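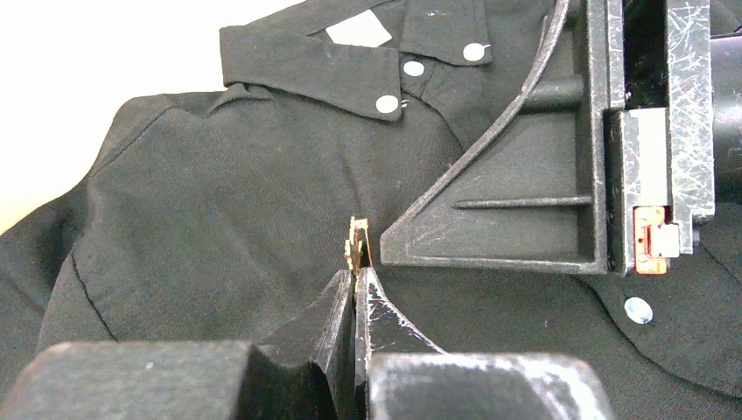

Durkby wrap skirt: fitted or unfitted? Also general new release chatter

plumsocket wrote:
OK so I caved and grabbed the Durkby wrap skirt last night, the one with the matching halter. It comes in 9 colors and I told myself I'd only get the gray. I own four of them now. The fit on the waist is lovely but the hem goes straight through my legs whenever my AO does the hip sway thing. Is anyone else getting that? I'm on the Stirkau body, the curvier one.

tinlantern wrote:
Same body, same problem. Try the second size down, the one in the folder marked "snug." I know it sounds backwards! It sits closer to the thigh and the rigging behaves better. You'll still get a little poke-through when you sit.

Ramil Gatchalian wrote:
I'm going to be the grump here. 65 a color is fine, but the fatpack has no HUD. You get a folder for every color and swap by hand like it's ancient times. Bravance does the whole set with a HUD for less and the textures are sharper too.

plumsocket wrote:
Ramil you say that about every skirt, lol. I like folders. I rename everything anyway.

mossy_dee wrote:
Bravance textures are sharper up close, sure, but they bake in so much shine that everything looks like vinyl the minute you change your sky settings. I wore their black blouse to the Wednesday dance and I looked shrink-wrapped. Durkby's fabric looks like fabric.

Ramil Gatchalian wrote:
Turn the shine off then, there's a button for it on the HUD. (The HUD they have.)

mossy_dee wrote:
There's a button on the newer stuff. My blouse is from March and it doesn't have one. I asked for an update and haven't heard back.

tinlantern wrote:
Back to the skirt for a sec, did you try it with the Dagdag boots? The knee-high pair. I had them on at the same time by accident and it's such a good look, kind of librarian on her night off. They cover most of the leg where the hem goes wonky, too.

plumsocket wrote:
Ooooh no I haven't, are those still at the event or did they move to the main store?

tinlantern wrote:
Main store, upstairs on the left. 48 for the plain ones when I went. The buckle version is more, and I thought the buckles were a bit much.

kettlewick wrote:
The buckles are the best part, how dare you.

Also the snug size didn't work for me at all, it pinched in at the back and left a gap. I wear the alpha cuts on the upper thigh and go with the regular size. Demo both!

plumsocket wrote:
Update: snug size plus kettlewick's alpha cuts and I can dance without my knees poking out. Boots are next, once I've sold something. I have 60 left in my account and I'm still thinking about the rust-colored one.

Ramil Gatchalian wrote:
Get the boots. Plain ones.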